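Caderno de oficina – Sala de jogos de construção
Categoria: Registos internos / Material didático / Peças de encaixe 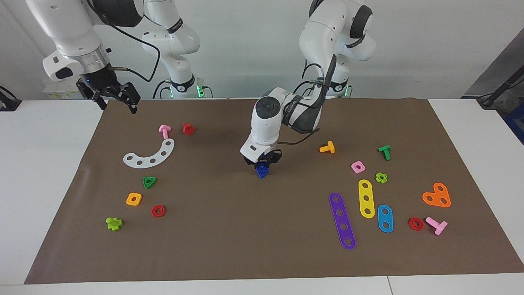
Peças de construção dispersas sobre o tapete castanho, com a peça triangular azul erguida.

Março, registo da manhã
Por: Equipa da oficina, núcleo Millia

Deu-se continuidade à revisão do conjunto Plurkotier, referência interna 259, destinado às sessões de motricidade fina. O presente registo complementa o anterior, que ficara incompleto quanto à designação das peças.

Superfície de trabalho. Manteve-se o tapete castanho grande sobre a mesa branca. As peças claras, em particular a placa curva branca com a fila de cinco furos redondos, distinguem-se nele sem dificuldade, o que não acontecia quando se trabalhava diretamente sobre o tampo. Propõe-se que o tapete passe a integrar o material permanente da sala.

Designações. Verificou-se que os dois núcleos utilizam nomes diferentes para as mesmas peças. No inventário de Itport, a placa curva consta como «ponte»; no nosso, como «arco». Fica adotada a designação «placa em arco». Os elementos em T passam a registar-se como «parafuso em T», seguidos da cor: rosa, laranja, verde. As porcas designam-se pela forma e pela cor, por esta ordem – porca triangular verde, porca quadrada laranja, porca quadrada rosa, porca hexagonal vermelha. A peça vermelha em forma de tampa, que alguns colegas vinham arrumando com as rodas, fica classificada entre as porcas. As peças em cruz verde-lima conservam o nome de «cruz».

Disposição. As peças foram deixadas dispersas, sem separação por cor nem por forma. Recorda-se que a ficha Dhillon prevê precisamente este ponto de partida para o exercício de seleção e que a arrumação prévia em filas retira interesse à tarefa. Convém, ainda assim, evitar sobreposições.

Ensaio de encaixe. Efetuado à parte, com o segundo conjunto, durante 20 minutos. Os parafusos em T enroscam bem nas porcas quadradas. Nas triangulares o início da rosca é menos evidente e exige que a peça seja mantida direita. Duas porcas desse segundo conjunto apresentam rebarba e foram postas de lado para limar.

Armazenamento. O conjunto recolhe à caixa 227, prateleira inferior. A etiqueta atual indica ainda o número antigo, 2757, e deverá ser substituída antes da próxima requisição. A placa em arco guarda-se deitada, no fundo da caixa.

Pendentes:
– imprimir a nova etiqueta;
– enviar a lista de designações a Itport;
– confirmar se a ficha Dhillon existe em versão atualizada;
– limar as duas porcas e voltar a ensaiá-las.

Comentários (3)

Núcleo de Itport: Tomámos nota da designação «placa em arco». A alteração será introduzida no nosso inventário até ao final de março. Quanto às cruzes, nada a opor.

Armazém: A etiqueta da caixa 227 está impressa e pode ser levantada no balcão durante a tarde. Solicita-se a devolução da antiga.

Oficina, turno da tarde: Uma das porcas já foi limada e enrosca sem esforço. A outra continua a prender na segunda volta – fica na gaveta da bancada, em envelope identificado.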